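Section 2. Setting Up the White Table

Applies to the Horberg large table, glossy white top. Revised June 29, 2023 by Itzel Figueroa, with corrections from Consuelo Figueroa.

Read this section before you put anything on the table. The leaflet packed with the Horberg says the top is "ready to use from the box" and "needs no special care." We have not found either claim to be worth much. The steps below are what we do in the Callen workroom, and they take longer than the leaflet allows.

2.1 Choosing the spot

1. Pick a wall with a window if you have one. Daylight is the best light for sorting small parts.

2. Set the table so the window is at the far end or to one side of the person working. Do not sit facing it. A glossy white top throws light straight back at you, and the leaflet's "glare-free finish" has never shown itself in our room.

3. Leave enough floor to walk all the way around. The sides are curved, so the table looks smaller than it is. Measure it.

Note: Clesard sells a clip-on shade for tables of this type. We tried one for most of June. It made a shadow where we wanted light and did nothing about the glare.

2.2 Leveling

1. Stand the table on all its feet before tightening anything.

2. Turn each foot by hand until it touches the floor.

3. Put something round on the top and let go of it. If it rolls, adjust the foot on the low side and try again.

4. Tighten the lock nuts. Check again the next day. Ours had moved, in spite of the word "permanent" on the bag the nuts came in.

Caution: Do not drag the table to adjust it. Lift it with two people, one at each end. The feet can bend if dragged, and bent feet are not covered by the guarantee. We asked.

2.3 First cleaning

1. Peel off the protective film slowly, starting at a corner. It may leave a sticky line at the curve.

2. Wipe the whole top with a damp cloth and a drop of dish soap.

3. Wipe again with plain water.

4. Dry with a second cloth. Air drying leaves spots.

Caution: Do not use scouring powder or the rough side of a sponge, even lightly. The finish is described as scratch-resistant. Consuelo tested that on the underside with an ordinary kitchen scourer and would like the word removed.

Note: The Gunawardena polish recommended in the leaflet makes the top look very good and also makes it slippery. Small parts slide when you reach past them. If you have already used it, repeat steps 2 through 4 until the slickness is gone.

2.4 Laying out small parts

1. Clear the middle of the table first. Anything not needed for the job goes to the far end or off the table.

2. Put down only the parts you are working on. Dark parts are easy to see on white and can go straight on the surface.

3. Leave a finger's width or more between parts that look alike. Two black pieces pushed together read as one piece when you glance at them.

4. Rest each part on its flattest side. Ridged parts and clips may rock if set on an edge.

5. Keep white or pale parts off the bare top. Put them on a colored mat.

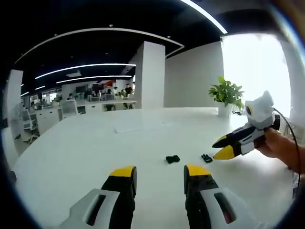 6. Keep paper in plain sight. A pale sheet all but disappears on this surface, and we have twice gone looking for instructions that were lying right in front of us. Print them on yellow or blue paper if you can, or draw a thick line around the border.

7. Before you leave, put every part back in its own tray. Do not trust yourself to remember what the leftover one was for.

Note: The leaflet suggests a sorting tray with 28 compartments. That is more than most jobs need, and the compartments are too small for fingers. Saucers work.

2.5 Plants and cables

1. A potted plant may stay on the table if it is at the window end and out of reach of your elbow.

2. Use a pot that holds its water, or put a dish under it. Water left under a pot can mark the finish in a ring. The leaflet says it will not.

3. Turn the plant once a week if it leans to the light. Pick up any dropped leaves before you start sorting.

4. Coil any cable you are not using and leave it by the plant or take it away. Loose cable in the middle of the table will sweep parts onto the floor the first time someone pulls it.

5. Let cables in use hang over the side, clear of chairs and feet.

Caution: Do not water the plant while parts or cables are laid out next to it. Move one or the other.

2.6 Weight limit

The label under the top gives the limit as 100 pounds, spread evenly. Treat that as the most you would ever want to test. Do not sit on the end, and do not stand on the table to reach the window latch. Use the step stool.

If the top sags or a foot works loose again after tightening, stop using the table and go to Section 5, Repairs. The Horberg help line will ask you to repeat the leveling steps from the leaflet. You can save yourself the call by doing 2.2 again first and writing down what happened.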